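Home | Features | Learning | Makers | Subscribe
Filed under: Clubs & Classrooms

The Kitchen Shelf Test
By Surachet Inthanon
February

I signed up for the evening robotics class at Lurdale thinking I'd be the oldest person there, and I was, by a good margin.
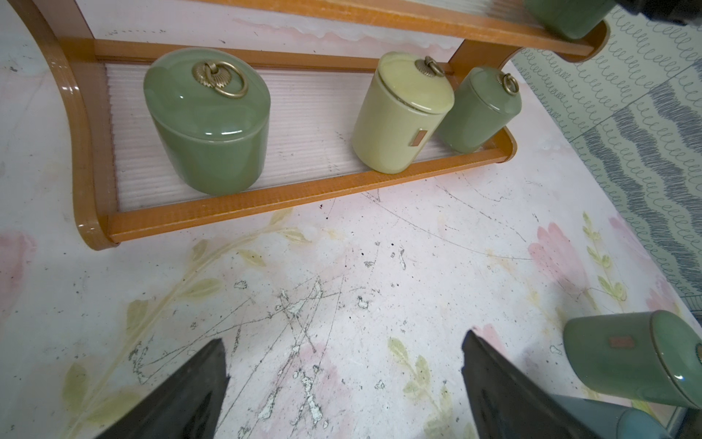

My table drew kitchen storage as its project. The other tables got laundry and board games, and I'll admit I was jealous for a night or two (board games!). Then I met the canisters. They're ceramic, they're glazed, they have little brass rings on the lids, and every one of them is slippery in its own special way. The task sounds like something you'd ask of a six-year-old: take a canister, put it on the rack, don't knock over its neighbors. Try doing it with two fingers and no thumb.

Our instructor, Guerreiro, is big on patience. He has us steer the arm by hand for weeks before we're allowed to let the software try anything – and I complained about this a lot, mostly to my wife. But you learn so much from driving it yourself! I used to come in at a canister from straight above, because that's how I'd reach for one at home. Now I come in low and wide, and I slow way down near the shelf rail. The squat oval jar is still my enemy. It's so much fatter than the tall ones that you have to plan the whole approach differently, and I tend to remember this a second too late.

By the end of the term our table wants 2000 good runs saved. The team at Wurano, our friendly rivals across the river, say they're going for 4000, and I think they're bluffing, but it has lit a fire under us. We work in pairs, one driving and one keeping notes, and swap when the driver starts muttering. I swap often.

My partner Linditz is 13 years younger than me and annoyingly smooth with the controls. She hums while she drives. I've tried humming and it doesn't help, though last week I did get 4 canisters onto the rack in a row, and I yelled so loud that the laundry table dropped a sock.

We're back at it tomorrow at seven, and I've called dibs on the first turn.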